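Working title: **the manuals shelf**. Henrik Vogler wanted "the Hinrichs Archive of Printed Instruction" and was outvoted.

## What's in here

Notes on the printed booklets we keep in the room, mostly manuals, plus a few course handouts that wandered in and stayed. 41 entries so far. Each one gets a plain text file with the title, the page count, the state of the binding, and whatever previous readers wrote in the margins. The margins are often the better read.

```
entries/ one file per booklet
margins/ handwritten notes, typed up
lost/ things we own on paper only, in the sense that we have no paper
```

## Condition scores

Out of 100. Anything at 90 or over has probably never been opened. The Bilwood shelving instructions scored 100, and if you have met the shelving you'll understand.

## Reading a booklet in

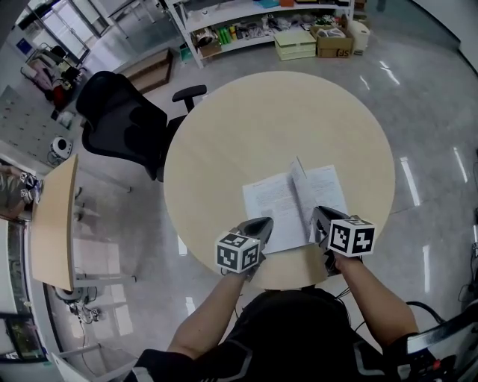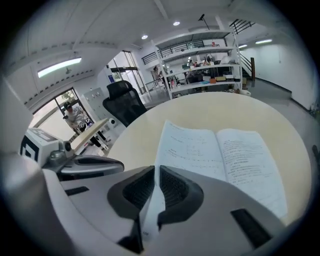 Small print is the main enemy of this collection. Most of our booklets were laid out by people who paid for paper by the sheet, and typing up one page can eat a morning. Please use the round table for it. A booklet opened out there, with its lines and lines of tiny text, lies on a pale tabletop, and there's space for your elbows and for the entry sheet. The desk wobbles, and Imke Strobel has stopped accepting entries typed at it after the Stiteck incident (see `margins/stiteck.txt`, if you can follow it).

Go front to back. Don't skip the safety pages, however much you feel you know about not putting things in water. If a page has a diagram, write `[diagram]` and move on. Arlindo Frota once described one in words and it's now the longest file in the repo.

## Known problems

- Two entries are called `manual-final`. Neither is.
- The Sister sewing booklet is filed under S for Sister and again under M for machine. Roswitha Reinholz defends both.
- Page counts made before August include the covers. Later ones don't.

## License

The notes are free to use. The booklets themselves belong to whoever printed them, so no scans, please. Corrections go to Henrike Heitmann, who will want the page number.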